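Drulen foam exercise block review

By Unai Ibarra
23 Mar 2019

The Drulen block is a plain foam block for stretching, yoga and physio exercises. It is sold singly or as a pair, in blue or grey. I bought the pair in blue after a physiotherapist told me to stop using a stack of paperbacks to reach the floor. I have used them most mornings for 4 months, and I have also had a cork block from Urquijo in the house for part of that time, so there is something to compare them with.

I am not a yoga teacher. I am a fairly stiff person in my fifties with a bad lower back, and I do the same twenty-minute set of stretches every day. If you want to know how a block behaves in a two-hour class with a lot of standing balances, you will need another review. For floor work by beginners and people with sore backs, read on.

What you get

The pair comes in a cardboard sleeve with a folded sheet of exercises. The sheet is poor. The drawings are very small and one of them appears twice with different names under it. There is no bag or strap. The model number printed on the sleeve is 2670, which is worth knowing because Drulen sells a softer block for children that looks much the same on a shop shelf. The shop in Oststead had them mixed together and I had to squeeze each one to be sure.

The foam had a smell when it was new. It was a bit like a new pair of trainers and it lasted for most of a week with the blocks left by an open window. My wife found it worse than I did. It has gone now and it hasn't come back in warm rooms.

Feel and firmness

The firmness is right for me. When I sit on one in a cross-legged position it gives slightly and then stops. It doesn't sag to one side. Under the lower back, with knees bent and feet flat, it is firm enough to hold the hips up and soft enough to stay there for a few minutes. The Urquijo cork block can't be used like that for long. It is like lying on a doorstep.

For hands, it is the other way round. In a forward bend, with some weight going down through the palms, I prefer cork. The Drulen moves a little under a straight arm when it is stood on its end. On its long side or lying flat it is steady, and the way round this is to use it flat and bend the knees more. Anybody who needs the full height under their hands should spend the extra on cork, or buy a bigger foam block.

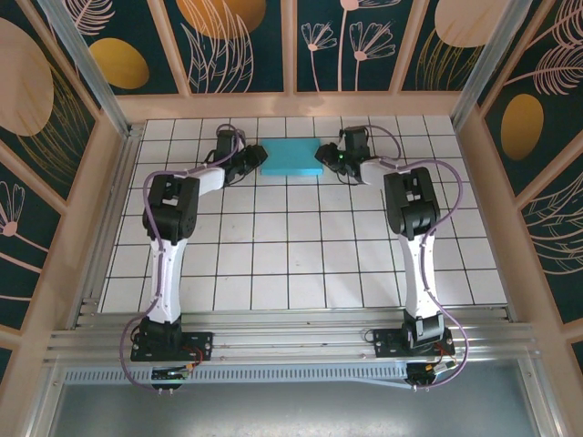

Light blue foam block on a white tiled floor.

Grip on different floors

I tried the blocks on the four surfaces we have at home: carpet, floorboards, bathroom tiles and a mat. Carpet is the worst for balance, as you would expect, but the block stays where it is put. On floorboards it grips well as long as they have been swept. A bit of dust or dog hair makes a big difference. I now wipe the bottom of the block with my hand before I start.

Tiles were fine when dry. I wouldn't use the block on a tiled floor after somebody has had a shower. I did once and it slid away from under my heel in a calf stretch. No harm done, but that exercise has been moved to the hallway.

On a mat there is no slipping at all. Mine is a Skomach, one of the thin rubber ones, and block and mat hold each other very well. If you have a thick, spongy mat you may find that you get soft on top of soft, and then the whole thing wobbles. A friend's mat was like that. Putting the block on the floor just off the end of the mat solved it.

With sweaty hands the surface is better than I thought it would be. It doesn't get slimy. It isn't as good as cork, which seems to get grippier, but I haven't had a hand come off it.

Wear and cleaning

Foam blocks pick up marks, and these are no exception. After the first month there were dents along one edge where I had pressed a thumbnail in without thinking about it. Small dents come out overnight. Deep ones don't. The dog carried one block into the garden in January and there are now 3 tooth marks in one end, which I count as my fault and have not held against the score.

The blue hasn't faded, although the blocks live on a windowsill. The corners have rounded off a bit. Neither block has lost height that I can notice, and I tested this in a simple way by standing the less used one next to the other on the kitchen table and laying a ruler across the top. The ruler sat level.

Cleaning is easy. A cloth with warm water and a drop of washing-up liquid takes off most things. Dry them standing up and on their own. I left them stacked flat while they were damp and there was a musty patch between them the next day. The sheet says not to use bleach or alcohol wipes. I haven't tried either.
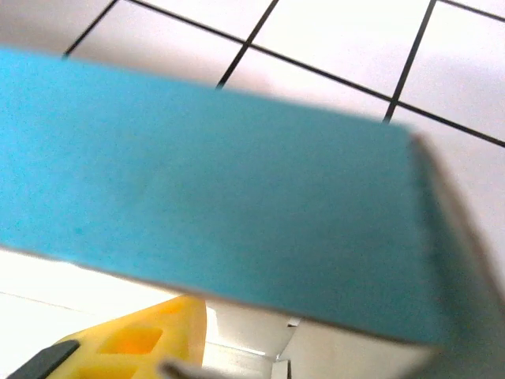
The broad face close up, matte with a faint speckle.

Exercises I use them for

These are the ones that have made the pair worth having.

Supported bridge. One block under the base of the spine, flat, for two minutes. This was the physio's main reason for sending me to buy one. I would put up with a much worse block for this exercise alone.

Knee squeeze. Lying on the back with the block between the knees, squeeze and hold for five breaths. Cork is unpleasant here. Foam is what you want.

Seated forward stretch. Sit on one block so that the pelvis tips forward. It made more difference to my hamstrings than any amount of pulling on my toes.

Calf stretch. Ball of the foot on the edge of the block, heel on the floor. The edge does crush a little under my weight, so I swap ends now and again.

Side bend. One hand on the block, standing it on its long side. Steady enough, as above.

I have also used one as a rest for my wrist at the computer and to prop open the back door. It did the first quite well. It was too light for the second and blew down the steps.

One block or two?

Buy 2. The pair costs less than two singles, and quite a few of the exercises on any physio's sheet need one under each hand or one under each knee. I thought I would manage with one and was wrong within a week. The only people I would tell to buy a single are those who have been told to do the knee squeeze and nothing else.

Compared with the Urquijo

The cork block is heavier, dearer and better made. It stands on end without moving and it will probably outlast me. It also hurts if you drop it on your foot, and mine sheds small crumbs on the carpet from one corner. I keep it for standing work on days when my back is good enough for that, and it gets used perhaps once a week. The Drulens get used every day. For lying down, sitting and anything between the knees, the foam is plainly the more comfortable choice, and that is most of what a person with a bad back will be doing.

Things I would change

The exercise sheet needs doing again with bigger drawings. A strap to hold the two together would be useful for anyone who takes them to a class, as they are awkward under one arm. I'd like the firmness marked on the block as well as the sleeve, so that the children's version can't be picked up by accident. The edges could be a touch more rounded too. They are fine on the back but a new block is a bit sharp against the inside of the knee.

Good points
Comfortable under the back and between the knees
Keeps its height
Good grip on mats and clean boards
Easy to wipe down

Bad points
Smells for the first week
Wobbles a bit when stood on end
Dents from fingernails and dogs
Useless instructions

Score: 4 out of 5. I would buy the pair again. My sister has asked for a set for her birthday in April and I'll be getting her the grey ones.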